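Drawer people wanted (part-time, Virthorpe workshop)

Stiltata makes small wooden cabinets with one drawer each. We have spent an unreasonable share of our lives on that drawer, and we've lost the ability to judge it. We can no longer tell a good glide from a bad one, in the same way you can't smell your own house.

So we're looking for eight people to open and close drawers, and to tell us what they think in plain words.

The piece you'll spend most of your time with is the Probert, in a honey-coloured oak with plenty of figure in the top.
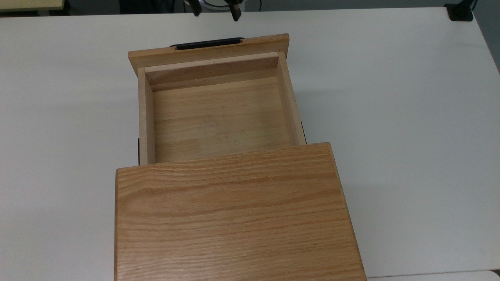
The Probert, drawer fully open, seen over the top.

Each session runs 40 minutes. You'll open the drawer, shut it, put things in it, take them out and fill in a form. The form has a box marked "Other feelings". Please use it. Our best note last round was "sounds like my uncle sitting down", and we changed the fit on the strength of it.

We want to hear about the handle, the stop at the end of the travel, and whether the front feels too heavy for the box behind it. Vratislav Hájek, who designed the thing, will be in the next room pretending not to listen. 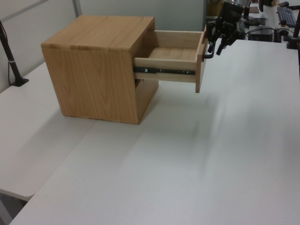 The runners are a sore point. Half the workshop favours metal, the other half thinks a drawer should run wood on wood and be rubbed with a candle every March. You'll be asked to take sides. Neither side will be gracious.

You don't need any woodworking background. You do need two working opinions and the patience to pull the same drawer 100 times without starting to slam it. Slammers will be moved to the Wosholm, our sturdier model.

Pay is by the session, at the casual rate, with tea. There are 14 sessions in the program and we'd like you at most of them.

To apply, write us a paragraph on the worst drawer in your home and what you keep in it. No résumés, please. Drop it at the workshop counter or send it through the contact form, attention Vratislav.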